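Polent opens orders for two-handed handling kit

The automation supplier Polent has opened orders for its two-handed handling kit, a package intended for food preparation businesses, packing rooms and technical colleges that wish to move mixed produce by machine. The kit is supplied jointly with Hermans, which is responsible for installation and servicing.

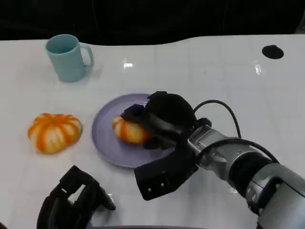 Groller, 26 Jun 2018

Customers will be able to order the kit in two forms. The first is a complete set with two arms and two multi-fingered hands. The second consists of the hands alone, together with the control software, and is meant for sites that already have suitable arms in place. Both forms carry the same terms of service.

Polent said that the kit had been prepared in answer to requests from smaller firms whose goods change from week to week. Many of these firms had looked at automation before and had been put off by the need to order a new gripping tool for each product. The company's aim has been to offer a single hand that can be taught to handle a number of different items, among them rounded fruit and vegetables that do not sit squarely in a tray.

"Our customers do not handle one product all day long," said Mariann Bíró, head of product at Polent. "They may have small pumpkins in the morning and citrus fruit after lunch. We were asked for a hand that could be used for both, and for a price that a small business could put before its bank."

The demonstration work carried out with the kit has concentrated on placing produce on plates and lifting it off again. Small striped pumpkins and oranges were among the items used. A plate was chosen for the task as it leaves little room at the sides and its raised rim can get in the way of the fingers. The company considers the exercise a fair guide to the sort of work found in kitchens and at serving counters, where goods have to be set down within a small space.

New tasks are taught by an operator, who guides the arms through the work and saves each attempt. Polent recommends that at least 15 good attempts be saved for a new item before the machine is allowed to work by itself. The recordings remain on the customer's own equipment unless the customer agrees in writing to share them. A training course lasting 2 days is included in the price of the complete set and may be bought separately by those who order the hands alone.

Dirk Meijer, service manager at Hermans, said that staff attending the course would not be expected to have any knowledge of programming. They would, however, be expected to learn how to check the hands for wear, how to change the finger pads and how to bring the arms safely to a stop.

"A good deal of the course is given over to cleaning and inspection," Mr Meijer said. "Where a machine is used near food, the daily checks matter as much as the teaching. We would sooner spend an extra hour on them at the start than be called out later."
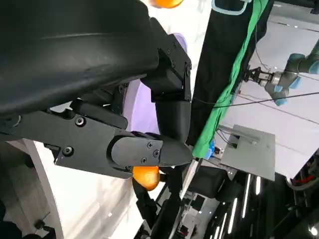 An orange held at the fingertip of the black robotic hand.

The kit was lent to the training centre at Bumier in March, where teaching staff and kitchen trainees were invited to use it and to report on its strengths and faults. Their findings have been passed to Polent and are available to customers on request.

The centre's report is favourable on the whole. Staff found the teaching method easy to follow and were pleased that an attempt could be thrown away and repeated without starting the whole task again. They also welcomed the printed handbook, in particular the pages on changing the finger pads.

The report raises several concerns. Small items lying close together were harder to pick up than items standing apart, and trainees were often obliged to move them by hand first. Changes in daylight near the windows led to missed pick-ups on some afternoons, and the centre asked for clearer advice on lighting. The staff also judged the hands to be slow when compared with an experienced kitchen worker, and would not at present recommend the kit where speed is the main requirement.

Polent has accepted these findings. A section on lighting has been added to the handbook, and a change to the software intended to improve the handling of closely placed items will be sent to all customers free of charge when testing is complete. The company gave no date for its release. With regard to speed, Ms Bíró said that the kit was offered for steady work in modest amounts and that buyers with large packing lines would be better served by other equipment.

The kit is not approved for contact with unwrapped food that is to be eaten without washing or peeling. Customers who intend to use it for such work are asked to speak to Hermans before placing an order, as different finger pads may be needed and a separate inspection of the site will be required.

A pair of hands with control software is priced at 2866 euros, before tax and delivery. Prices for the complete set depend on the arms chosen and are given by written quotation. All orders include a service agreement lasting 5 years, under which worn pads are replaced without further charge and faulty hands are exchanged while repairs are carried out.

Training centres and colleges may apply to borrow a kit before deciding whether to buy. Applications should be made in writing to the Polent sales office and should state the type of goods to be handled, the space available and the name of the member of staff who will be responsible for the equipment.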